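Workshop notebook - open day, upstairs corridor table
December. Posted by Yin
Print this page | E-mail this page

Ran the hand-held gripper table at the Ivham open day, 3 slots in all, next to the railing. The Zonham people had the main room with the arm, so we kept to small objects. Visitors got a short talk, then a go at moving the mouse on and off the pink mat.

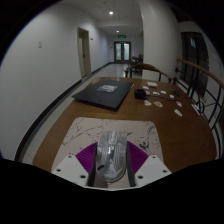
Purple ribbed fingers either side of the clear mouse, corridor table.

Grip width is fine for the mouse. Most people squeezed too hard on the first try and eased off by the second. The clear shell is a nuisance for tracking - bright spots from the ceiling lights - and I would bring a plain one as well next time. Children did better than the adults at keeping the wrist level. Longest slot was 20 minutes, which is too long to stand and hold the thing. 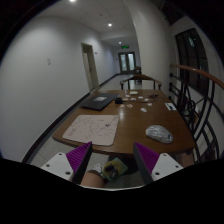
Yin

Mouse off the mat here, lying at an angle near the right-hand corner. Coming in at a slant is harder than it looks and I had to show it twice. Left the closed laptop and the bits of paper on the table throughout so people could see it with some clutter.

Asked several times what happens to the recordings. Said they go to Lullent for sorting - we need a proper sheet on this before the next visit.

To do: check finger screws, shorten the talk to 8 minutes, find a stool, ask Zonham for their slides.

Recent entries
Finger pads, second batch
Lullent upload notes
Zonham arm demo: set-up list
Corridor lighting test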